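Call for participants: come pick up fruit for us, at your own dining table

Hi! I run home recordings for Vendska, and I'm looking for people who'd like to spend part of their week moving ordinary things around with a pair of hand-held grippers. 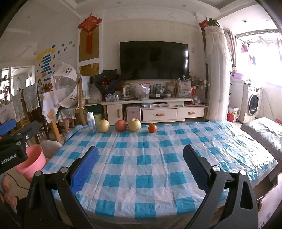 What we're doing

The project is called Muronine. We're gathering examples of everyday table work – picking up, putting down, sorting, pouring, folding – so that a learning system can pick up the habits of a real pair of hands in a real home. It needs an awful lot of examples. Right now we have 2,930 usable recordings and I'd love to see that number climb fast, which is where you come in.

You hold one gripper in each hand and do the task with those. Each one has two jaws with padded insides, and they close when you squeeze. The camera sits on the gripper, so it looks at whatever you're reaching for. An apple, a pear, a tangerine and a plastic bottle on a tablecloth are plenty for a first afternoon. Later on we get into towels, lids and (my personal enemy) spoons.

What a session looks like

A session runs two hours with a break whenever you want one. I send you a task card in the morning, something like "move the tangerine next to the bottle, then put it back." You set up the table, press record, do it, press stop, and then change something small before the next go. Swap two pieces of fruit. Turn the bottle. Come at it from the other side of the table. Then do it again!

Most people manage 30 good takes in their first session and 75 once they've got the feel of it. Please don't race. A slow clean grab is worth far more to me than a fast one where the pear rolls off onto the floor. (If it does roll off, keep the take and mark it as a miss. We use those too.)

I know it sounds repetitive and it is. Some of our people put on the radio in the next room, some treat it like knitting. If doing the same thing forty different ways would drive you up the wall, this probably isn't your gig, and that's fine.

Your home

Please don't redecorate for us. We've recorded in 319 rooms so far and the system learns more from a lived-in one, with boxes on the cabinet and chairs where chairs usually go. Shiny tablecloths, wrinkled tablecloths, bright windows, checkered patterns – all welcome.

I do ask you to put away mail, bank papers, prescriptions, and any family photos you'd like to keep private. The camera takes in far more of the room than you'd expect, so have a good look behind the table as well as on it. Everybody else living there has to sign the consent form, even if they plan to be in the kitchen the whole time. You can watch each recording before you upload it, and you can delete it with no questions from me.

Who I'm looking for

You're 18 or over and can use both hands comfortably for a couple of hours with breaks. You have a table you can walk up to from at least two sides, decent light, and internet that can handle big uploads overnight. You can follow a task card closely and you'll tell me when something went wrong with a take. Left-handed people, please, please write in, we're very short of you.

You don't need any background in robots or computers. Our kit arrives in one case from Urquijo, the outfit that handles our equipment, and I do a video call with you the first time you unpack it. Squeezing the grippers feels clumsy for the first twenty minutes and then it sort of clicks.

Pay and hours

We pay by the session, at a flat rate I'll give you in my first reply, and a session counts even if half your takes turn out to be misses. Training is paid the same as everything else. The minimum is three sessions a week for four weeks. Mornings, evenings, whenever, as long as there's enough light to see the table. We cover shipping both ways, and groceries too if a task calls for something you don't have. You get to eat the fruit.

How to apply

Fill in the short form on the Mikus sign-up page and choose "home table tasks." Tell me a bit about your table (size, shape, what's usually on it), which hand you write with, and what hours suit you. A phone picture of the room helps but you can leave it out. Skip the résumé.

The next group starts in August and I answer everyone myself, so give me a few days. If you've applied before and didn't get a spot, do try again – last time I simply ran out of grippers.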